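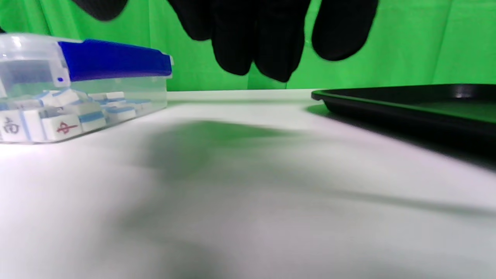 Why does every piece on the Zorkham radar leave out the towing vehicle, a reader asks, when without the truck the thing can't go anywhere? Fair point, and the same reader wants to know if the 30 sets everyone quotes were ever built or only ordered.

Ordered. That's the short version. Longer one below, written fast, 20/06/2019, deadline already gone.

Zorkham is a mobile air search radar, mid range, meant to sit behind the short range missile batteries and tell them where to look. Design work at Fokov, antenna built at the Lepik plant. First set went to the Flallon range in March and did the usual: cold start, road march, set up against the clock. Crew of 6. Time from halt to first track was 19 minutes, which the maker calls good and the old crews call slow. The set it replaces was quicker but you had to level it by hand and it hated wind.

Now the truck. The radar goes on two vehicles, antenna on one, cabin and generator on the other. Original plan was one. Too heavy, front axle complained, bridges on the range road were not rated for it. So two. More fuel, more drivers, another thing to hide. None of that is in the brochure.

Also not in the brochure: spare parts. The transmit modules come out one at a time from the back, good, no crane needed. But a full antenna carries 2,754 of them and Lepik makes modules for export orders on the same line. Guess who waits. Dead modules don't stop the radar, range just drops off a little at a time, and a crew could miss it untill somebody runs the full check.

Jamming trials are still to come. Fokov says the new waveforms will handle it. Maybe. Last radar that was going to handle it spent two years back at the works getting new software.

So, 30 on paper, one on the range, second set in final assembly at Lepik with no cabin yet. Deliveries to regular units, no date given. We asked twice.

More letters on the truck question welcome, espcially from anyone who has driven the range road at Flallon with a heavy load. Next issue: decoys, and why the inflatable ones leak.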